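**Ticket:** Clear case pick failures, packing bench, returns and refurb line
**Site:** Pekley
**Opened:** 2018-06-08
**Assigned to:** Yesenia Arellano
**Priority:** 2
**Status:** Closed, with one item handed to scheduling

### Reported problem

Night shift reports that the Joltia cell on the refurb line drops or skips clear phone cases. Black and printed cases run normally. The operator has been pulling the clear ones from the reject bin and packing them by hand, which takes most of the hour the cell was supposed to free up for label checks. The shift lead asked for the clear cases to be taken off the cell until it is fixed.

Before the cell went in, four people packed this line. Two remain on it, and the other two moved to inspection. The line has no spare hands for a second packing lane, so a bad night on the cell turns directly into overtime.

### Log

**Entry 1.** Pulled the cell log for the last full shift. 400 clear cases presented, 58 rejected. Nearly all rejects carry the code for "no part between fingers." A smaller number carry "part lost in transfer." No motor faults and no air faults.

**Entry 2.** Checked finger alignment against the setup sheet. Within limits. Cleaned both finger pads with the approved wipe and reran a tray of black cases. No rejects.

**Entry 3.** Reran a tray of clear cases with the same settings. 7 rejects. The fault follows the part, so the arm and the taught positions are left alone for now.

**Entry 4.** Suspected the part-present check. It looks for an edge against the white surface, and a clear case gives it glare on the rim and very little anywhere else. Lowered the overhead light one step. Rejects went down, but the label camera on the same bench started missing barcodes. Put the light back.

**Entry 5.** Asked the day operator how she picks them up by hand. She holds them by the long sides, away from the buttons, because the wall gives at the cutouts. The cell program uses one grip point for every case in the size group and takes no account of where the cutouts are. Nobody asked the operators about this when the grip points were set.

**Entry 6.** Moved to the hand-held gripper to try grip points without tying up the cell. Clear plastic case, held with the inner side partly toward the camera. The three button cutouts are in the lower right side wall, and the bright reflections run along the upper rim. The left finger is against the case. There is a gap between the right finger and the right end of the case. If the cell checks for contact only on the right, it will call this position empty.
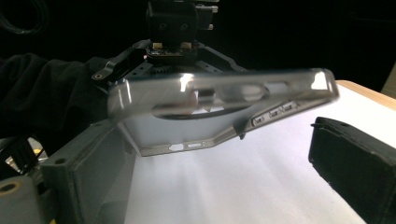
**Entry 7.** Read through the part-present settings on the cell. Contact is taken from the right finger only. That setting was copied from the Gitutus cell at the other building, which handles boxed chargers and centers every part before the pick. Clear cases on this line arrive loose in a tray and are not centered.

**Entry 8.** Changed the check to accept contact on either finger, followed by a second check after lift. Split the size group so that clear cases have their own grip point, clear of the cutouts. Reduced grip force for clear cases by one step. Black cases unchanged.

**Entry 9.** Ran two trays of clear cases with the operator watching. No rejects for "no part between fingers." One case lost in transfer. It had a protective film still on the back and slid. Film removal is a manual step upstream and was missed.

**Entry 10.** Left the new settings on for the night shift. Log in the morning shows two rejects on clear cases, both with film on. The operator did not have to pack from the reject bin and finished the label checks before break.

### Cause

Part-present check relied on one finger, on parts that are not centered. Glare on clear plastic made the optical edge check unreliable as a backup. Shared grip point fell on the button cutouts for some models.

### Changes made

- Part-present check set to either finger, with recheck after lift
- Separate grip point and force for clear cases
- Setup sheet updated, old copy removed from the bench
- Line added to the upstream work card: remove film before tray

### Still open

The reject bin was being emptied by hand with no entry in the log, so the cell counts looked better than the shift did. Operators now have a button on the panel to record a hand-packed case. It takes one press and does not stop the cell. Scheduling at Ledesma has been asked to use those counts when they set staffing for the line. As of closing, the plan still assumes the cell handles every case.

Night shift also asked for one person per shift to be trained to change grip points, so they do not have to wait for day support. Request forwarded with my approval. Training takes half a shift and needs cover on the bench.

Closed by Y. Arellano. Reopen under the same ticket if the "no part" code comes back on clear cases. For film rejects, open a new ticket against the upstream station.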